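I have been thinking about guest rooms lately, mostly because I have slept in eleven different ones since last January and I have opinions about all of them. My sister says I should keep these to myself. She has a perfectly good guest room and she knows it, so I don't see what she is worried about.

My claim is a simple one. We have forgotten how to put a person up for the night. We have gotten very good at being hosts in the hotel sense, with the rolled towels and the little card with the wifi password on it, and in the process we have lost hold of what a spare room used to be, which was a piece of the house that somebody lent you for a while.

When I was a kid we went every summer to my great-uncle's place in Breno, nine hours in the car with the windows down and a cooler between my feet. The room I slept in there was also where the sewing machine lived, and the winter coats, and a bookcase full of paperback westerns with the covers coming off. Nobody had cleared a thing out for me except the bed. I read 151 pages of one of those westerns in a single night when I was ten (I remember the number because I fell asleep on it and woke up with the corner of the page stuck to my cheek) and I have never since been in a room that made me feel so completely taken in.

Compare that with a house I stayed in this past spring. Lovely people, friends of my husband's from work. The room was gray and white. The bed had seven pillows on it, of which I was clearly supposed to use two, and I spent a good ten minutes wondering where the other five were meant to spend the night. There was a tray with bottled water and a granola bar. There was not one book, and no place to put down my reading glasses except the floor, where I stepped on them at six in the morning.

I mentioned this to my friend Ieuan Gough, and he took the other side, as he generally does. Ieuan believes guests want to be left alone. He says a bare room is a courtesy – it tells you that you aren't in anybody's way, and that you can spread out your things without moving somebody's tax papers. He has a point about the tax papers. I once shared a room with 976 baseball cards that the owner was halfway through sorting on the only chair, and I didn't dare sit down for three days.

Still, I think there is plenty of ground between a storeroom and a showroom, and most of what matters in it is small. A lamp you can reach without getting up. A hook on the back of the door. A blanket you can find in the dark without waking the household to ask. And a bedside table, please, a real one, with enough top to hold a glass of water, a book, a phone and whatever you take out of your ears at night.

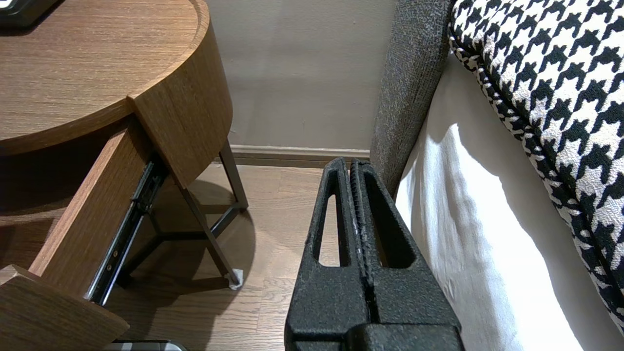 People will spend 60 dollars on a candle and then tell me they have no room in the budget for a lamp. I have heard this said, out loud, by a person I love. Secondhand stores are full of perfectly sound bedroom furniture that went out of style and never stopped working, and the church sale over on our side of town has more of it every fall than it can sell. I came home from the last one with a reading lamp that needed only a new bulb, and my own guests have been kind enough to notice it.

The other small thing is to sleep in the room yourself. Pick a Thursday, when there's no company coming, and go to bed in there with the door shut. You'll learn about the streetlight. You'll learn that the radiator knocks and that the nearest outlet is behind the dresser. I did it in our own house after twelve years of cheerfully putting people in there, and I called my mother-in-law the next day to apologize for the mattress. She said she had been meaning to bring it up.

So I've bought a new mattress, and I've put some of the westerns back on the shelf. The coats are still in the closet. If you come to stay you'll have to push them over a little to hang up your shirt.

Last updated: January

Contact | Copyright, all rights reserved | Back to top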